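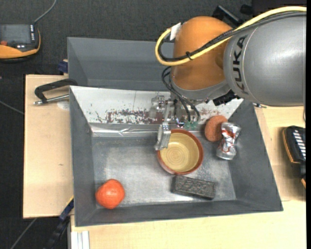
7. Setting up a two-language label

Right, so you've got Drultero installed and your museum's word list loaded, and now you want a label with two languages on it. I've set up most of the labels at the Jurnthorpe town museum this way (and redone plenty of them!), so what follows is the order I'd go in now. First thing to settle is which way your text runs, and Drultero asks for it before you've typed a word. Vertical lettering is fine for something very short in big capitals, but a whole sentence on its side in two languages will have visitors tilting their heads and giving up. I leave it on Horizontal for everything except drawer tabs.

Making the label

1. Open your project and choose New Label, then Two Languages. If you only see One Language, go back to section 6 and load a second word list.

2. Pick the first language. It goes on the left, or on top if your label is tall and narrow. We put English first in the main hall and Norwegian first in the boat room, and that came out of a long and fairly cheerful argument between Ulla Løken and me.

3. Type or paste the first text. Keep it to 60 words. Drultero will let you carry on past that, but the type starts shrinking and it doesn't warn you.

4. Press Lock on the first text before you touch the second.

5. Type or paste the second text. Please type it from your translator's copy and leave the Fill button alone! Fill copies the first text across so you can see how the layout looks, and it stays there until you replace it.

6. Set both texts to the same type size. Drultero calls this Match, and it's hidden under the little arrow next to Spacing.

7. Save as a draft. The label number appears in the bottom corner once it's saved, and that's the number you'll need for the proof sheet.

Note: Names with letters like ø or å sometimes come through as small boxes if you've pasted from an email. Njål Lindqvist spent most of October as "Nj□l" on our donor panel. Paste through the Plain Text box and they come in properly.

Note: Some languages need more room than others. My label 71 was lovely in English and ran straight off the bottom in Spanish, so Nidia Ticona (she does our Spanish) now gets the label size along with the words, and trims as she goes.

Caution: Changing the first text after you've locked it also clears the second one. There is no undo for this. Copy the second text somewhere safe before you press Unlock.

Printing a proof

1. Choose Proof, then Actual Size. "Fit to Page" is ticked to begin with, so untick it.

2. Print one copy on ordinary paper and tape it up where the label will go.

3. Read it standing, from where a visitor would stand. I do mine at 9 in the morning before we open, when the light from the east windows is at its worst.

4. Give a copy to somebody who reads the second language and ask them to read it aloud. Wing-yan Lau caught a missing line in one of ours that way, and I'd looked at it every day for weeks.

5. Write corrections on the proof itself, with the label number, and make them all in one go.

Caution: Don't send a draft to the sign maker straight from the Share menu. It sends the last version you saved as Final, even with the new draft open in front of you. Save as Final first, check the label number, then share.

If your label has a picture as well, leave the picture space empty for now and go on to section 8.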